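Quanto custa um robô que arruma brinquedos?
Por Bożena Sadowski
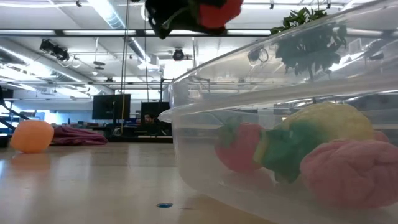

Primeiro, a lista de compras

Olá! Eu trabalho no Flodoris, uma oficina onde a gente ensina robôs a pegar coisas e guardar no lugar. Quando uma turma vem visitar, a pergunta que eu mais escuto é "quanto custou?". Acho ótima, porque comprar um robô dá quase tanto trabalho quanto ensinar o robô!

Antes de gastar qualquer dinheiro, eu pego um caderno e escrevo o que o robô vai fazer. O nosso precisava pegar brinquedos macios, tipo um morango, e colocar dentro de uma caixa transparente. Parece fácil, né? Só que dessa frase já sai um monte de compras: a garra, o braço que segura a garra, a caixa, os brinquedos, a mesa, as câmeras, o computador...

A garra é a mão do robô. Tem garra fortona, para peça de metal, e tem garra mais delicada. Se você aperta uma bola macia com força demais, ela amassa toda. Por isso pedi para a Mi-kyung Shin, que entende de motores, me ajudar a escolher uma que soubesse apertar de leve.

O que é um orçamento?

Orçamento é um plano para o dinheiro. Você anota quanto tem, quanto cada coisa custa e vê se a conta fecha. Vamos fazer uma juntos, com as coisinhas pequenas. Eu tinha 1.000 reais separados para elas. A caixa grande, os brinquedos e uns panos coloridos custaram 457 reais. Depois veio o frete, que é o preço de trazer tudo até aqui: mais 51 reais. Pega um lápis e soma: 457 + 51 = 508. Agora tira de 1.000. Sobraram 492 reais!

E eu gastei o resto em sorvete? Bem que eu queria. O resto ficou guardado, e esse dinheiro guardado se chama reserva. Brinquedo rasga, caixa racha, cabo some (cabo some muito).

O braço e a garra ficaram numa conta separada, bem maior, e essa demorou meses para ser aprovada. Pedimos preço em dois lugares, na Etum e na Stundelitz. Uma era mais barata, mas a entrega demorava tanto que quase desisti. A outra incluía o conserto no primeiro ano, e foi essa que a gente escolheu.

Faça o seu plano

Imagine um robô para o seu quarto. O que ele ia guardar: meias, livros, blocos? Escreva a tarefa numa frase só. Embaixo, anote tudo o que ele ia precisar, até a tomada! Depois chame um adulto e pesquisem alguns preços. Some, separe um pouquinho para a reserva e veja quanto deu.

Se o total ficar enorme, comece com uma tarefa menor. O nosso primeiro plano tinha 2 robôs, e eu tive que riscar um.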